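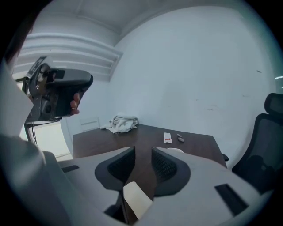

Setting up a worktable near a bright doorway

Place the table so that daylight reaches it from the side. Light coming straight at the person working washes out pencil lines and hides scratches; light from behind puts the hands in their own shadow. A right-handed worker usually wants the opening on the left.

Leave at least 2 feet of clear floor between the table edge and the door swing. Measure with the door fully open, handle included.

Brown tabletops show pale dust and hide dark grit. Grit does the damage. Wipe in one direction with a barely damp cloth, fold to a clean face, then wipe again. For glue spots, lift the edge with a plastic scraper held nearly flat. Metal blades leave a groove that fills with dirt.

A finished top that has gone dull can be tested in one corner with wax and a soft pad. If the surface stays cloudy after 8 hours, the old wax was not fully removed. Strip it and start over.

Sanding, if it comes to that: 120 grit to level, 240 to smooth, 600 only between coats of finish. Going to 1,000 on bare wood is wasted effort and may keep the finish from soaking in.

Cables should drop straight down from the table and run along the wall. Tie them every foot or so — hook-and-loop strips, not wire. Keep them out of the path to the door.

High ledges and slatted vents collect dust that later settles on wet varnish. Vacuum them the evening before, using the brush attachment, top slat first. Radek Procházka wrote in to suggest a dry paint roller on a pole for slats out of reach. It works on flat ones. On curved ones it misses the back edge.

Tips on drawer runners are on the next page.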